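Table Decorations for Hire: Frequently Asked Questions
Skuvon Party Hire, Dunmore

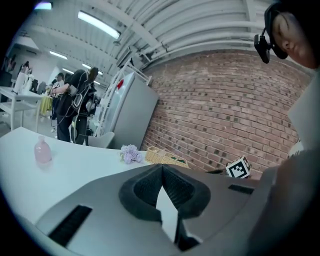 Pink glass bottle, lilac artificial flowers and wicker basket on a white table

What is included in the small table set?
The small set has one pink glass bottle, one bunch of artificial flowers and one shallow woven basket. The table is not included. If you need also the table, please write it in your order and we will add it to the price.

Are the flowers real?
No, all our flowers are artificial. We have lilac, white and yellow. You can mix the colors inside one order, but not inside one bunch.

Can I put water in the bottle?
Yes, for real flowers you may use cold water. Please empty the bottle before you return it. The neck is narrow, so one or two thin stems are enough. Candles are not allowed in the bottles.

What can I put in the basket?
Most customers use it for napkins, name cards or small gifts. Bread is also fine if you put a cloth under it. Please do not put fruit that is cut, as the stain does not come out from the wicker.

How should I clean the pieces?
Wash the bottle by hand with mild soap. For the basket, a dry brush is sufficient. Do not wash the flowers, we do it ourselves after each hire.

How many sets do you have?
We keep 492 sets in our store in Butovbridge. For events with more than 1000 guests, please contact us in November for the next summer.

Do you deliver?
We deliver in Dunmore, Butovbridge and Hirkside. Delivery to Hirkside is only in the morning. You can also collect the order yourself, and then you pay no delivery.

What happens if something breaks?
Keep the pieces, if it is safe, and tell us when you return the box. One broken bottle per order is covered by the deposit. For a second one we charge the price of a new bottle.

Can I buy the set after the event?
Baskets and flowers, yes. The bottles we do not sell.

Who do I contact with other questions?
Please write to Américo Falcão at the Dunmore office, with your order number in the subject line. He answers normally within two working days.

Page updated Jun 2, 2023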